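Selteo Basket Strainer Waste and Overflow Kit

6th April, by Rainer Ehlers 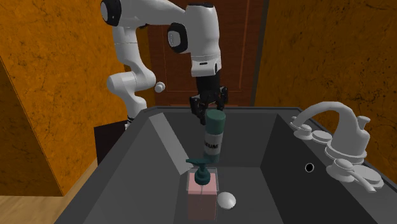

The Selteo kit replaces the waste, strainer and overflow on a kitchen or utility sink in one go. It is meant for people whose existing waste has started to weep at the seal, or whose strainer basket has lost its rubber and no longer holds water. The visible parts come in brushed steel, white and black. Black is the one we would pick for a dark grey basin, as it hides tea marks and the join between the rim and the bowl is less obvious. Before you order, take out whatever is standing in the bowl, whether that's washing-up or a tall green can with its cap on, and measure the hole itself. The rim of an old waste always covers more than the hole, so measuring across the rim will give you the wrong answer.

What is in the box

The kit contains the strainer body, a lift-out basket, the rubber and foam washers, the fixing bolt, the overflow plate with its own washer, and a flexible overflow hose. The hose is 800 mm long and can be cut down with a sharp knife. Leave it a little longer than you think you need, then trim it once the sink is in place. The trap isn't included. If you need one, the Ostermann space-saving trap is listed separately and screws straight on to the outlet.

Size

The strainer body stands 63 mm deep below the underside of the sink, before the trap is fitted. This matters if you have a shelf or a pull-out bin directly under the bowl. The kit fits the larger size of waste hole found on most kitchen sinks sold today. It does not fit the small plug-and-chain hole used on older basins and on many half bowls. For those, see the Selteo small bowl waste.

Sinks up to 7 mm thick can be fitted with the bolt supplied. Thick ceramic sinks need the long bolt, which we sell on its own. Farmhouse sinks with a built-in overflow channel need a slotted waste instead, and this kit is not suitable for them.

Fitting

Clean off every bit of old sealant first. Most leaks we hear about come from fitting a new washer on top of a ridge of old silicone. Put the foam washer under the rim from above and the thick rubber washer against the underside from below. Hold the body straight while you turn the bolt, and stop when the washer begins to bulge evenly. A screwdriver by hand is enough. Power drivers crack the body, and we can't replace parts broken that way.

Fit the overflow plate last. Fill the bowl to the overflow and let it run over for a minute with a dry sheet of newspaper in the cupboard. Any drip will show up on the paper straight away. Then let the whole bowl go at once and check again.

Care

Lift the basket out and rinse it after washing up. Don't leave bleach standing in the bowl with the basket closed, particularly with the black finish, which will dull. The rubber on the basket does wear out in time. Spare rubbers are kept in stock and push on without tools.

Guarantee

Two years on the body, bolt and basket. Washers and rubbers are not covered. Keep your delivery note.

Delivery and collection

Orders go out from our Lulimbridge counter by ordinary post. Collection is free if you ring first. Unused kits can be returned in the original bag, but we can't take back a hose that has been cut. The white finish was out of stock for most of March and is now available again.

Comments

Gillian: Fitted mine at the weekend. The instructions don't say which way round the foam washer goes. Does it matter?

Rainer Ehlers: No, both faces are the same.

deepbowl: Good kit but the hose was stiff. I stood it in hot water for a bit and it went on fine after that.

T. Marsh: Will this go on a Tarkutari one and a half bowl?

Rainer Ehlers: The main bowl, yes. You will need the small bowl waste for the half.

Related items

Selteo small bowl waste
Selteo long bolt for ceramic sinks
Spare basket rubber
Ostermann space-saving trap
Tarkutari draining tray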